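Search this site
Enter keywords
Search

Why I Stopped Buying Cheap Shoes

26 September 2018

For most of my adult life I bought one pair of shoes every February, when the stores in Moura cleared out their winter stock. I never paid more than 30 dollars. I thought this was smart.

Last year I went through my old receipts and added up five years of it. Counting the extra pairs I had to buy when one gave out early, I had spent more than I would have on two good pairs. The savings were never there.

Cheap shoes wear out in the same places every time. The heel goes first, then the lining, and after that the sole starts to lift at the toe. A repair shop will glue it for you, but the bill can be close to the price of a new pair. Most people throw them out, and so did I.
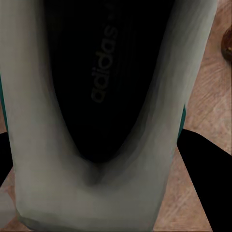 The pair I wear now is from Pellent and cost me 70 dollars. A similar pair from Toltovov was 64, and I nearly bought it, but the fit was tight across my toes. I have walked to work in the Pellents since spring. The heels are still even and I have replaced the laces once.

I know 70 dollars is a lot to pay at one time. When I was younger I could not have done it, and I don't blame anyone who can't. But I do blame the stores a little. They put a price on the tag and say nothing about how long the thing will last. A washing machine comes with a warranty. Shoes should too, even if it only covers one year.

Grerkia, the shop near my office, will take back any pair that splits within six months. They don't advertise it much. I would like to see the bigger stores do the same, and print it on the box.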